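Oltau's border closure enters its second winter

Fri 19 January

The road from Kulley to the Oltau border post is in better shape than it has ever been. The last stretch was resurfaced the summer before the crossing closed, and almost nothing heavy has driven on it since. Trucks that used to pass through in under an hour now go north through Sorkwood, a detour of 377 kilometers each way.

The closure started as a dispute over customs inspections. Kulley accused the authorities on the Oltau side of holding fruit and dairy shipments until they spoiled. Oltau said the paperwork was incomplete and that drivers had been warned. Each side then suspended the permits it had granted to the other side's carriers, and the gate came down. It was supposed to be a 30-day measure. It has been renewed every time it came up.

Foot passengers can still cross on weekday mornings if they hold a local resident's card. The two governments have issued 2474 of these cards between them, most to people with family on the other side. Card holders may carry personal goods only. What counts as personal is decided at the gate, and the answer changes with the shift. A bag of flour went through in the fall and was turned back a week later.

For the towns, the trouble is mostly money. Kulley's cold store was built to hold produce for a night or two before it crossed. It now rents space by the month to a seed company. Nguyen Freight, the largest carrier in the district, moved its dispatch office to Sorkwood last spring and took its mechanics along. The diner across from its old yard shut soon after.

Sorkwood has done well out of all this and does not hide it. There are two new truck stops on the bypass, and the motels fill up by late afternoon. Residents complain about noise and about the price of rent. The town council has asked the national government for money to widen the bridge, which was designed for farm traffic.

Talks resumed before the holidays after a long silence. The proposal on the table would reopen the gate to perishable goods first, with inspectors from both sides working in one building. Neither government likes the cost. Oltau would have to give up a fee it charges on each truck, and Kulley would have to accept inspections it has always called illegal.

A second round is set for February. Shippers have seen rounds come and go, and most have signed contracts for the northern route through the end of the year. Even if the gate went up tomorrow, they would still owe for that. The old customs hall, built to handle up to 2000 trucks a month, is heated just enough to keep the pipes from freezing.

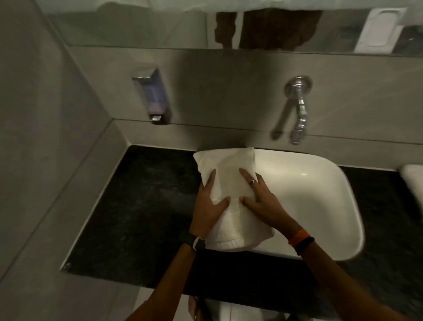
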